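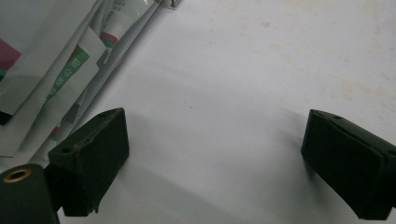

Visite de l'atelier de mise sous pli Munteanu, site de Nesthorpe
Compte rendu, 12 juin 2023

Le site de Nesthorpe traite les notices, encarts et emballages imprimés pour des clients qui expédient en petites séries. La visite portait sur la partie manuelle de l'activité : réception des imprimés, tri, contrôle à plat, mise sous pli. L'impression elle-même se fait ailleurs et n'était pas au programme.

L'entrée se fait par le quai. Les palettes y restent filmées jusqu'au relevé d'humidité, fait à la sonde sur trois hauteurs de pile. Une palette hors tolérance part en salle tampon pour une nuit au moins. Le papier couché pose moins de difficultés que l'offset non couché, dont les feuilles tuilent dès que l'écart avec l'air de l'atelier devient sensible. Le responsable du quai a montré un lot de dépliants revenu deux fois du poste de pliage pour ce motif.

La salle de tri occupe la moitié du bâtiment. Les postes sont des tables à plateau blanc mat, sans rebord. Le blanc mat a été retenu après essai d'un plateau gris clair : sur le gris, les défauts de coupe des papiers blancs se voyaient bien, mais les taches d'encre pâle passaient inaperçues. Le brillant a été écarté à cause des reflets des rampes. L'inconvénient du blanc est connu : il marque. Les plateaux sont essuyés à chaque changement de lot et nettoyés à fond en fin de poste, ce qui ne suffit pas à enlever toutes les traces.

La consigne de rangement est simple. Le centre du plateau reste dégagé pour le contrôle, les papiers en attente vont dans un angle. En pratique, la pile d'attente s'étale. Imprimés et emballages s'y mélangent, glissent les uns sur les autres et finissent par dépasser du bord de la table. L'atelier connaît le problème et a testé des bacs d'angle de marque Uklow, abandonnés en raison de leur hauteur : l'opérateur devait lever le coude à chaque prise. Un modèle plus bas, le Rivow 10, doit être essayé en septembre.

Le contrôle se fait feuille par feuille sur les têtes de lot, puis par prélèvement. On vérifie le format, l'équerrage, le repérage des couleurs et la lisibilité des petits corps. Sur le lot en cours, 957 notices avaient été passées avant la pause du matin, dont 137 mises de côté pour un défaut de coupe en pied. Le défaut venait du massicot du fournisseur et se répétait sur toute une liasse — il a donc été repéré tôt. Les feuilles écartées sont gardées à plat et non jetées, le client pouvant demander à les voir.

Les emballages à plat suivent un circuit séparé. Le point critique est le rainage : trop faible, le pli casse la couche d'encre ; trop marqué, le carton se fend au montage. Chaque série donne lieu à un montage à la main de deux étuis, pris en début et en fin de liasse. Pas d'appareil de mesure à ce stade, l'appréciation se fait à l'œil et au doigt. On peut le regretter, les écarts entre opérateurs n'étant pas relevés.

La mise sous pli proprement dite est rapide à voir. Les enveloppes arrivent ouvertes, rabat vers l'opérateur, et l'encart est introduit par le dos plié. L'ordre des documents est affiché au poste sur une fiche plastifiée. Les fiches anciennes ne sont pas toujours retirées au changement de commande. Nous en avons vu deux superposées sur le même support, avec un ordre différent.

L'éclairage est correct dans la salle de tri, plus faible au fond, côté expédition. Le niveau sonore permet de parler sans élever la voix. La ventilation est réglée bas pour ne pas soulever les feuilles, et il fait chaud en fin de matinée.

Durée de la visite : environ 2 heures, quai compris. Prévoir des chaussures fermées. L'accès à la salle tampon se demande à l'avance, la porte restant fermée pendant les cycles de reprise d'humidité. Le stationnement se fait derrière le bâtiment, par la seconde entrée.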